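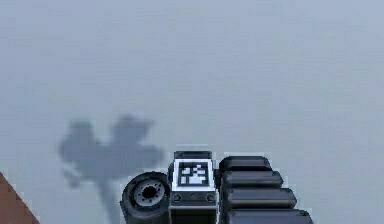

November, evening, shared workshop, back bench

Picking up where I left off with the simulator side of the build. The frame of the real machine is still sitting on the bench waiting for its second motor mount (the first one I printed came out with the holes too tight, and I've been filing at it on and off while things compile), so tonight went into Drostero, which is what we've been calling the simulated copy.

I finally got the head camera to sit where I want it. I had the tilt defined in the wrong parent link, so every time I turned the base the view wandered off on its own, and I spent far too long blaming the Fuveck driver for it. Sorry, Fuveck. With that fixed, the view looks down over the body and the wheel, the marker block and the stacked arm segments all stay put along the bottom, just as they should. I like being able to see the marker from up there, it makes a nice check that the body hasn't shifted in the model.

Camera settings for whoever loads this next: image width 600, tilt 66 degrees down from level, and I've saved it as profile 4. Please don't overwrite profile 2, that's the old arm and I still want to compare. 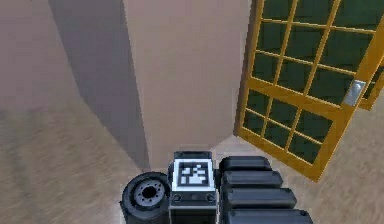
Cheng
Simulation and wiring, Flesov shared workshop

The yellow door with the green panes is going to be my landmark for the turning tests. It stands open beside that tan wall corner, and between the two of them there's plenty of edge to line up against, much kinder than a stretch of plain pale surface where I can't tell whether I've moved at all. The glass renders as flat dark green, and I'd love to make it properly see-through one day, but that can wait for a rainy weekend!

Still to do: give the arm its proper joint limits, copy the wheel size over from the real one (measure it with the tire on this time), and find out why the log file starts over whenever I reload the room. I've left the soldering iron stand on the shelf by the sink, and the good calipers are back in their case.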